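Jisine

Drowned port town on the south shore of the Skoller Sea. Not to be confused with Jisine Minor, the rock with the lighthouse on it, see separate entry.

Type: free port
Ruler: the Weighhouse
Population: 329 hearths at last count, more in winter
Main trade: salt, rope, lamp oil, stolen maps
Languages: Low Plido, harbor sign

Overview

Jisine is built on the roofs of an older town, also called Jisine. When the sea came up the people went up with it, first to the attics, then onto planks laid between the chimneys, and the planks got wider every year. Most of what a visitor walks on today is four or five layers of decking nailed over each other. The chimneys still stick through. Locals use them as wells for rainwater, as mailboxes, and in the Lower Ward as places to hide things from the Weighhouse, which knows about all of them.

The town has no walls. It has never needed them, the approach is through the old street grid and anybody who doesn't know where the steeples are loses their hull. Pilots charge whatever they want.

Layout

Three wards, plus the Float.

High Ward. Built over the old hill. The only part of Jisine with ground, and you have to pay to stand on it. Contains the Weighhouse, the Bell Stair and the eleven gardens, of which seven still grow anything. Streets here have names.

Lower Ward. Everything between the hill and the breakwater. Streets have no names, only directions (Toward, Back, Wet, Gull). "Two Gull and one Back" is a valid address and letters do get there. Home of the ropewalk, which is 84 paces long and runs straight through a number of peoples kitchens. The families get a rope allowance for the trouble.

Sheikh's Ward. Named for the Sheikh, a barge, which sank across the mouth of the east channel and was never moved. The ward grew out from her hull on both sides. Her upper deck is now the fish market and her captain's cabin is a tax office. The name of the owner is lost. Several families claim descent and turn up at the tax office once a year to collect rent, and are sent away.

The Float. Technically not part of town. Rafts, moored boats, one bathhouse. Moves with the tide and sometimes without it. Population not counted by the Weighhouse, on purpose (see Law).

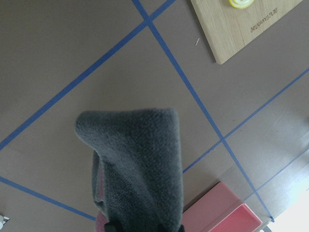 History

The old town. Very little known. The divers have brought up coins with a three-eyed heron on one face and nothing on the other, door knockers, a great deal of cutlery. No bodies. The heron coins are worthless in Jisine and expensive everywhere else.

The Rising. Took one winter by the popular account, 60 years by the Weighhouse ledgers. The ledgers are probably right but the winter version has better songs. In that version a bell ringer named Ould kept ringing the hour until the water reached the rope, then dived and rang it from below. The bell is still down there and can be heard on some nights, generally blamed on the current.

The Plido years. The Plido fleet arrived looking for somewhere to fix its masts and stayed for two generations. They brought the language, the lamps, the habit of eating supper before noon. They also brought the Plido debt, meaning that every household in the Lower Ward owed a coil of rope each spring to a fleet that was by then mostly firewood. The last coil was paid to a man in a rowboat. He is said to have signed for it.

The Weighhouse rebellion. A dispute over scales. The Plido harbor master used a set of weights that had been hollowed out, a clerk dropped one down the Bell Stair and it bounced. By evening the clerks held the hill. They put out an order that from then on everything in Jisine would be weighed, including speeches, oaths and grievances, and nobody has found the nerve to repeal it. Grievances are written out, rolled up and put on the small scale. Anything lighter than a spoon is dismissed.

The Quiet. Current period. Trade has dropped off since the northern salt pans opened. Some wards want to go back to wrecking. It comes up at every meeting.

Government and law

Weighhouse clerks serve until they make an error. The error has to be found by another clerk, who then takes the desk. In practice this has produced a body of very careful people who don't sleep much. There is a First Clerk, whose only formal power is to declare the scales open at dawn. If the First Clerk is late the town has no law till they get there, and there are families who keep watch on the Bell Stair in case.

Main laws, in the order they are painted on the Weighhouse door:

No nails pulled after dark.
No fire on the lower decks except in iron.
A debt sinks with the debtor.
The Float is not to be counted.

The last one goes back to the Plido debt. What wasn't counted couldn't owe, so half the Lower Ward spent the spring afloat. The clerks kept the rule out of respect, or so they could keep their own boats out there. Both explanations get given.

Punishment is mostly ballast. The convicted wear lead for a set number of days. A bad sentence is 90 days in a full coat, and on old decking that is more serious than it sounds.

People and customs

Jisiners greet each other by asking how deep. The right answer is the depth under the house you were born in, in fathoms, and lying about it is very rude. People from the High Ward have to say "dry" and get a certain look for it.

Children are taught to swim before they are taught to walk on planks. Everyone over ten is expected to know one street of the old town well enough to swim it with their eyes shut, usually the street under their own house. Marriages are agreed at the point where two drowned streets meet, if they do. If they don't meet the couple has to find a third family to carry the promise across, and that family eats free at both tables for a year.

Supper before noon, as above. Evening meal is called second lamp and is mostly pickles.

Harbor sign developed for divers and is now used for anything private. It has no word for "please" but four for "let go".
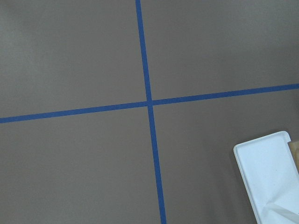 The divers

Not a guild, they object to the word. Organized by chimney. Each chimney crew holds the right to whatever lies directly below it, out to the nearest wall, and fights over walls have been going on longer than anyone has kept track of. Crews dive on one breath, with a lamp of Plido glass and a stone they let go of at the bottom. The stones pile up. There are spots under the Sheikh where the pile has reached the hull and has to be raked off.

A diver who brings up something still ticking, burning or warm has to throw it back. This has happened at least twice that are in the ledgers.

Known residents

Aunt Varrow. Pilot. Blind, brings in more hulls than the other pilots together. Charges in gossip.

The Under-Clerk. Holds the one desk in the Weighhouse that is below the waterline. Has not been seen since before the Quiet but the ledgers still come up every morning, damp and correct.

Pell and Other Pell. Rope makers, no relation. Joint owners of the ropewalk by a ruling that named "Pell" and didn't say which.

The heron. Lives on the roof of the tax office. Two eyes as far as anyone can tell.

Relations with other ports

Skoller Head: cold. Claims the whole south shore on the strength of a map. Jisine owns the other copy of the map.

Jisine Minor: the keeper there pays tax in eggs and considers himself a foreign power.

The salt cities: business only. They send buyers every December, when rope is cheapest, and put up at the bathhouse.

In play

Jisine first showed up as a one night stop in the second Skoller campaign, Wednesday table, and the party never left. Setting by Marisol Trujillo, with the Weighhouse and most of the law by Brisa Salinas, who was playing a clerk at the time and kept asking what the rules were. The ward names came later. Anything marked as Float canon is open, add what you like, but check with Marisol before touching the bell.

The hearth count was set before the Sheikh's Ward session, so may be out of date. Ropewalk length is from Brisa's notes and overides the older map, where it goes off the edge of the pier.

Open questions

Who is ringing the bell.
Whether the bottom layer of decking is holding up anything at all, see talk page.
What was on the blank side of the coins.
Aunt Varrow's age. Two entries have her piloting Plido ships, and one of those is probably a mistake, needs fixing when someone has time

See also: Bell Stair, Plido Fleet, Skoller Head, Ballast (punishment), Harbor sign, List of chimneys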